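# Chapter 4: The Morning the Work Moved Over

I spent my first three years out of school at a packing bench, so let me start there. The company was called Kultidach, and it sold repair parts for small pumps: seals, clips, springs, the little plastic collars that crack if you look at them wrong. An order came in on a slip of paper, you walked the shelves with a tray, you came back to the bench, and you put the right bits in the right bag. I was good at it! I could tell a size 9 clip from a size 10 by the feel of it in my palm, and I was proud of that in a way I never was about my grades.

Then one October the owners bought a robot cell from an outfit named Donati, and my bench got pushed four feet to the left to make room.

I've told this story to a lot of classes by now, and students usually want to jump straight to the end. Did people get fired? (Two people left in the first year, one to retire and one for a job closer to her mother. Nobody was let go, though for months we all thought somebody would be.) But if you only ask that question you miss most of what happened, and what happened is the subject of this chapter. The job I had in September and the job I had in December went by the same title, paid the same wage, and started at the same hour. They were hardly the same job.

## What the bench used to hold

Think for a minute about any job you've had, even a summer one. Some of it was written down somewhere. A lot of it wasn't. At Kultidach the written part of my job fit on one laminated card: read slip, pick parts, check count, seal bag, initial slip. The unwritten part was enormous. I knew that the springs in the top drawer were tangled and needed a shake. I knew one customer always ordered the wrong collar and would phone on Monday mornings unless we phoned them first. I knew that Minoru Oda, at the next bench, would take my heavy orders if I took his fiddly ones, and neither of us ever asked the supervisor about it.

When the Donati people came to plan the cell, they worked from the card. I don't blame them, it's what they were handed. So the robot learned to read the slip, pick the part, check the count and seal the bag, and it did those things pretty well. It had no idea about the springs. The first week it pulled up a clump of them like a bird's nest and then stopped dead with its light blinking, waiting for a person to come and sort things out.

That person was usually me. I'd walk over, untangle the springs, press the green button, walk back, and find I'd lost my place on my own order. By lunch I was more worn out than I'd ever been from lifting trays. And on paper I was doing less! 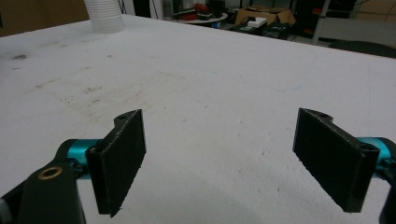
Gebremedhin Assefa was our supervisor then, and he noticed before any of us said anything. He started keeping a notebook of every time a person had to step in and help the cell. He didn't write down who, just when and what for. By the end of the month he had 40 entries for springs alone. He took the notebook upstairs and asked a simple question that I've borrowed for my own classes ever since: whose job is this?

It took the office a while to answer. The helping wasn't on my card, and it wasn't in the Donati contract either. It had landed on whoever was standing nearest. We'll call this kind of work **catch-up work** in the rest of the book, and you'll meet it again in Chapter 6 when we get to hospitals. Catch-up work is whatever people do to keep a machine going that no one planned for, no one pays for separately, and no one puts in the training.

## Three things that changed

I want to be careful here, because it's easy to tell this as a sad story and I don't think it is one. Some of what changed was great. My wrists stopped hurting. I learned to teach the cell a new part, which meant moving the arm by hand to show it where to go - I still remember how strange it felt to lead a machine around by the wrist - and that skill got me my next job, at Gollach, with a real raise. So here's how I'd sort out the changes, looking back.

**The pace changed.** At the old bench I set my own speed and made up for slow mornings with fast afternoons. The cell ran at one speed. If it needed me, it needed me right then, whether I was in the middle of something or not. Minoru said it was like babysitting while doing your taxes, and I've never come up with a better way to put it.

**The knowing changed.** All that feel in my palm for clip sizes stopped mattering within weeks. Other things I knew started to matter more. The drawer of springs, for instance, turned into a real meeting with real engineers, and they asked me how I shook them loose. Nobody with a tie had ever asked me that before. We ended up with a shallow tray in place of the drawer, and the stops for springs dropped off so fast that Gebremedhin quit writing them down.

**The talking changed.** This is the one I'd have missed if he hadn't pointed it out. With my bench moved over, Minoru and I were now on opposite sides of the cell. We couldn't trade orders with a nod anymore. For a while we didn't trade at all, and I did heavy orders with my bad shoulder and he did fiddly ones with his bad eyes, and both of us got grumpy about it. The fix was silly and cheap. We turned both benches around.

## How this chapter works

Next up we'll follow one shop from the week before its cell was installed to two years after. It's a label and carton business I'm calling Levidon, which is not its real name, and the people there were kind enough to let me hang around, ask dumb questions and read their shift logs. There are 3321 log entries in all, and no, I won't make you read them. I've picked out the ones where a person wrote more than a word or two, which tend to be the ones where something was going wrong.

As you read, keep a page open for notes and try to sort each event into one of two piles. In the first pile put anything that was on somebody's job card. In the second put anything that wasn't. You'll find some that you can't place, and I'd rather you wrote those down with a question mark than forced them into a pile. We'll use them in the group work at the end.

One more bit of advice before you start. When you visit a workplace for your field project (the forms are in Appendix B, and please get them signed early), don't stand where they put you for the tour. Tours stop at the machine. Ask if you can stand for an hour where the person next to the machine stands, facing the way that person faces. Bring a pen that works and wear decent shoes. Write down every time that person turns their head.

### Words to know

- **Job card:** the written list of tasks a worker is hired to do. Some workplaces call it a job sheet or a work standard.
- **Cell:** a robot together with its table, its feeders and its guarding, treated as one station on the floor.
- **Stop:** any time the cell waits for a person. Levidon's logs split these into short stops (under a minute) and long ones.
- **Catch-up work:** unplanned work that people do to keep a machine running.

### Before you read on

Pick a job you know well, your own or a family member's. Write the job card for it in five lines or fewer. Then call or sit down with someone who does that job and read them your card out loud. Ask what's missing, and keep asking until they run out. Bring both lists to class, because we'll need them for section 4.1.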